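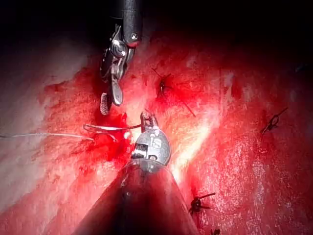

How to Tape and Cover Finished Flooring Before Other Trades Come In

New flooring usually goes down before the painters, cabinet installers and electricians are done. A paper covering will keep most of the grit off it if the seams are sealed.

What you need: Gastberg floor paper or similar, low-tack seam tape, a utility knife, a broom and a vacuum with a soft brush head. One roll of the paper covers 261 square feet, so a 1,048-square-foot floor takes four full rolls and a little of a fifth — buy five.

1. Sweep, then vacuum. Grit left under the paper will scratch the finish when people walk on it.

2. Check the flooring maker's cure time. Site-finished wood should not be covered until the finish has cured.

3. Roll the first run along the longest wall, printed side up. Leave a gap of 2 inches at the baseboard if painting is still to come.

4. Overlap each run by 3 inches and tape the full length of the seam. Tape paper to paper, never to the floor.

5. Cut around door jambs and floor vents. Keep the blade shallow.

6. Add a second layer at entries and wherever ladders will stand.

Walk the seams every morning and patch any tears. If the paper gets wet, pull up that section, dry the floor and lay a new piece.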